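Removing transferred paint and scuff marks from a craft table
Brillham Makers' Help Pages — Workspaces and Equipment

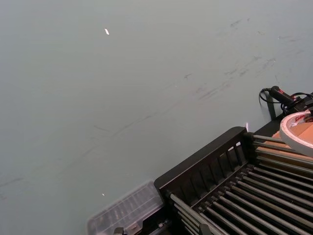 Dark scuff marks on a grey-green tabletop.

Question
Submitted by Lucie Melnyk

I am responsible for the craft room at the Landry centre, where members carry out block printing, stencilling and fabric painting. The work tables have a smooth, matt painted finish which was applied six years ago. Over the past season the surfaces have gathered a considerable number of dark marks. Certain of these are plainly printing ink; others seem to have been left by the feet of the lino presses when they are moved.

Washing-up liquid and warm water have had little effect on either kind. I should be grateful for advice on the following points. Is there a cleaner which will lift dried water-based ink without leaving a shiny patch? If the tables must be repainted, what preparation is required? The room is next free in October, and members' fabric must not pick up any residue afterwards.

Answer 1
Submitted by Vernon Bouchard

The two kinds of mark should be treated separately.

Rubber scuffs generally respond to a clean white pencil eraser, used with light pressure and in one direction. Melamine sponges are also effective but they are mildly abrasive, and on a matt finish they will polish the area if used repeatedly. Please test either method on the underside or a back corner first.

Dried water-based ink may be softened by laying a damp cloth over it for 40 minutes, after which it can be eased away with a plastic scraper. Where this fails, a small amount of surgical spirit on a cotton pad may be tried. Spirit will soften some paints, and the pad should be inspected after each wipe — if the table colour appears on it, stop at once. Open the windows and keep the spirit away from heat.

If repainting is necessary, wash the table, rinse it twice and allow it to dry overnight. Rub down lightly with fine paper, remove the dust with a barely damp cloth, and apply two thin coats of a hard-wearing water-based furniture paint. Drying and hardening are separate matters. The surface may be touched the same day but should not carry a press until the period stated on the tin has passed. I would cover it with clean lining paper for the first few fabric sessions in any event.

Answer 2
Submitted by member 623

We use Irano board cleaner on ours. Works on most things, not on fabric paint once it has been ironed.

Answer 3
Submitted by the Prondance Print Group

Our members would advise against repainting unless the finish has begun to lift. Felt pads beneath the press feet have prevented further scuffing in our own room, and a length of wipeable cloth, clamped at both ends, is brought out for every inking session. The cloth costs little and can be replaced when it is worn. Pads should be checked each term, as grit becomes embedded in the felt and will scratch.

Replies to this question remain open.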